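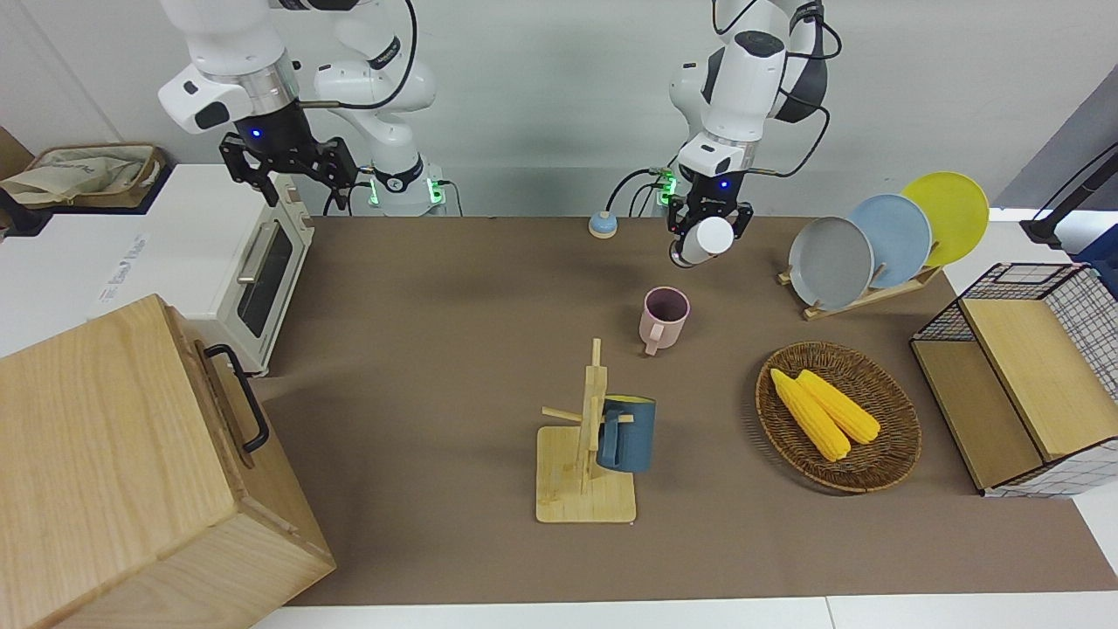
Does co-training on a second kitchen layout help a two-arm policy if you only ever test on the first one?

In our runs it helped with grasping and did nothing for placing. Same policy, same number of training steps, and the only change was whether the demos from the other layout went into the mix. Grasps on handled objects got noticeably more reliable. Placing on pegs stayed as bad as it was.

kalard_bench wrote:
For context, the task is tabletop tidying. Mugs onto a mug tree, plates in a rack, that sort of thing, with the toaster oven and baskets left on the counter as clutter. Both arms have parallel grippers. We trained 2 policies, one on the home layout only and one on home plus the other layout, and ran each with 5 random seeds. Evaluation was always on the home layout.

tealmug wrote:
How did you match them? If the mixed policy saw the same number of steps but twice the data, it saw each home demo less often. So placing may have improved from diversity and got worse from dilution, and you'd see no change.

kalard_bench wrote:
Fair point. Steps were matched, epochs weren't. Home demos were sampled at the same rate as the others. I haven't run it with home upweighted.

wristcam_only wrote:
We saw the opposite on Leka. Adding a second layout hurt grasping until we dropped the fixed camera and kept only the wrist views. The fixed view was letting the policy work out which layout it was in from the background, and after that it more or less behaved like two separate policies. I'd check that before believing the grasp result.

kalard_bench wrote:
We use both views. When I masked the fixed view at test time everything fell over, for both policies, so I don't think that tells you much.

wristcam_only wrote:
No, masking at test time won't tell you. You have to retrain without it, or crop the background during training. Random crops on the fixed view were enough for us.

gumleaf77 wrote:
I don't agree that wrist views are the way to go for this one. Hanging a mug on a peg is exactly where the wrist camera lets you down. The mug fills the view and you lose the peg right when you need it. With a fixed camera from the side you can at least see the gap between the handle and the peg.

wristcam_only wrote:
Depends on the mount. Ours sits off to the side of the gripper and the peg stays visible until quite late.

gumleaf77 wrote:
"Quite late" is the part I'm worried about.

pireck_user wrote:
What are you counting as a successful place? On Pireck we had a big argument over this. One person was scoring a mug as placed when it hung on the peg with the gripper still closed. Once we required the gripper to open and the arm to back off, a good chunk of the successes went away. The ranking of the methods changed too.

kalard_bench wrote:
Gripper open, arm retracted, mug still on the peg 9 seconds later. Scored from video by someone who didn't know which policy was running.

pireck_user wrote:
That's stricter than ours. No complaints then.

tealmug wrote:
Did the other layout have the mug tree in it at all? Your grasp result makes sense if it had lots of handled things to pick up but not many pegs.

kalard_bench wrote:
It had one, but most of the demos there were plates and cups. Mug hanging was a small share. I should have put that in the first post.

tealmug wrote:
Then I'd say that's your answer. The mixed policy got a lot more grasping practice and hardly any more peg practice. I wouldn't read it as placing being harder to transfer.

gumleaf77 wrote:
Agree with that. I'd balance by skill before changing anything about the cameras.

wristcam_only wrote:
I'd still do the crops. It's a one-line change and you're retraining anyway.

kalard_bench wrote:
Okay. Plan is home upweighted first, then balanced by skill, then balanced with crops on the fixed view. The cluster is booked out by the Wusamance people until the end of February, so it won't be quick. I'll post the per-seed numbers in this thread, including the bad seeds.

pireck_user wrote:
Please put the plates in as a separate column. We never managed to get anyone to report racks and pegs separately.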